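Play food

Play food is a class of toy made to look like things people eat, usually sold or stored together with small boards, pans, plates and utensils. It is used in pretend cooking and shopping games at home and in preschools, and also in sorting, matching and counting activities.

Materials

Early sets were made of painted wood, plaster or tin. Most sets made today are molded plastic, wood or felt. Plastic pieces are light and can be wiped clean. Wooden pieces are heavier and last longer, though the paint tends to chip at the corners. Felt food is often made at home from printed patterns.

Cutting sets

A cutting set consists of fruit, vegetables or bread divided into parts. The parts are held together with hook-and-loop dots, magnets or pegs, and come apart when a blunt toy knife is pushed between them. Citrus fruit, cucumber, tomato and bread are common choices. Some sets supply the slices separately, with the rind and the segments printed or molded on the faces. The Plirnach starter set has 16 pieces and a knife. The larger Futbridge market set has 19 pieces, two of them knives, and comes in a lidded crate.

Toy knives have no sharpened edge. They are often a single piece of plastic in one color, with a wide grip and a narrower blade.

Boards

Many sets include a board, but a full-size kitchen board is often used in its place. Bamboo is common because it is inexpensive and stays flat. Boards of this kind may have a metal handle at one end for hanging or carrying.

Table layouts

In classrooms, play food is sometimes set out on a table covered with paper and marked into sections with tape. Each section can hold one kind of item, or one step of a task such as slicing, plating and serving. Painter's tape is preferred to stronger tapes, as it can be moved without tearing the paper. The Brasongate method, used in some preschools, changes the layout every May. The Murthy layout keeps a single cell for the board and knife all year.

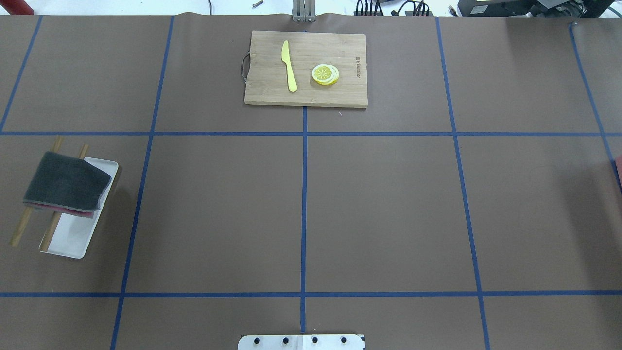
Toy lemon slices and a yellow plastic knife on a bamboo cutting board, on a table marked with blue tape.

Care and storage

Plastic pieces are washed in warm soapy water and air dried. Wooden pieces are wiped with a damp cloth and should not be soaked. Sets are usually kept in shallow bins, with small slices in a separate bag.

See also: Toy kitchen; Pretend play; Cutting board

Last edited 29 Jan 2022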